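Two arms, one planner, left arm keeps waiting on the right (trowel sorting)

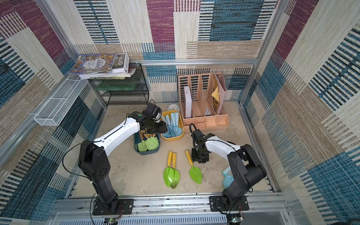 Photo: bokeck_bench, posted to the Kadura forum, 17 February 2020

bokeck_bench wrote:
OK so I've been fighting with this for longer than I want to admit and I need fresh eyes. Two arms on one front rail, toy trowels to be sorted into the trays. Light blue goes in the yellow tray, light green goes in the dark one. I'm on Kadura for motion planning, one planning group for both arms, sampling planner, limit of 300 ms per plan.

Whenever the left gripper is over the trays, the right arm just sits there with its jaws over the floor. The log says "no valid goal state", tries 14 times, then gives up and waits until the left arm goes home. There's plenty of floor in front that it could be picking from! I even moved one blue trowel right next to the right arm to make it easy, and I think that made things worse?

masher_of_keys wrote:
Split the group. Seriously. Two arms in one group means you're sampling in the joint space of both, and 300 ms is nothing for that. Plan each arm alone and treat the other one as a moving obstacle.

slowloop wrote:
Gonna disagree with masher. "No valid goal state" isn't a timeout, it means it never got as far as searching. Your goal is in collision before the planner starts. That blue one by the right arm is awfully close to the link. How much padding do you have on the collision meshes?

bokeck_bench wrote:
Uh. 100 mm. I set it in December when I was scared of hitting the wire rack and then forgot it existed.

slowloop wrote:
Well there you go lol. With that much padding the arm can't reach anything near its own base, and both grippers are going to look like beach balls to each other in the middle. Try 15.

masher_of_keys wrote:
Fine, padding first, but I still say split it. I ran a shared group on Zekodau for a year and every cycle was as slow as the slowest arm. You'll be back here.

tanagra_p wrote:
Different question, what's doing your detection? You've got green trowels with yellow handles out on the floor and light green ones with tan handles in the dark tray. If you segment on color I bet you get the handle as a separate object on half of them. One of the loose ones has dirt on the scoop too, which would mess with mine for sure. Also that striped wall is a LOT of texture for a depth camera to chew on. I crop to the floor before I do anything else.

bokeck_bench wrote:
Color threshold, yeah, using the Masilela node with the stock settings. It does see handles as their own thing sometimes. Cropping is a good idea, I'll try it tonight.

Update: padding at 15, and the goal error is gone from the log. Now I get "path invalid after smoothing" at line 2163 instead, so, progress? The right arm moves while the left is over the trays, it just stops halfway.

slowloop wrote:
Turn smoothing off for one run and post the log.

masher_of_keys wrote:
Split the group.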